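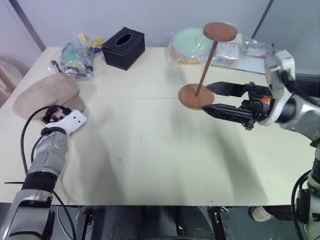 Vulside reissues regimental history, this time with the maps

Vulside, the small military history press, will bring "The Road to Gollside" back into print in July, along with the 12 maps that were left out of the last edition. Readers of that edition will remember being told, every few pages, to "see map."

The book follows a single infantry battalion from its training camp at Taltbridge through two winters in the Italian mountains, where it spent a good deal of time being rained on and shot at, often in the same afternoon. It has been out of print long enough for used copies to reach prices that would have startled the men in it, who were paid considerably less.

The new edition runs to two volumes. The first covers training and the crossing. The second takes in the fighting at the river line and the long, bad-tempered argument over who was supposed to have brought the bridge. An appendix lists all 1,861 men who served with the battalion, with ranks corrected from the pay books. Several sergeants have been demoted.

Also restored is a chapter on the battalion's mules, cut by the original publisher as "of limited interest." It is 33 pages long and, on the evidence of the advance copy, the mules come out of the campaign with a better record than brigade headquarters.

Paperback and e-book editions will be issued together. Fallahi Books is taking orders for the boxed hardcover, which ships in the fall. The maps fold out. Folding them back in is left to the reader.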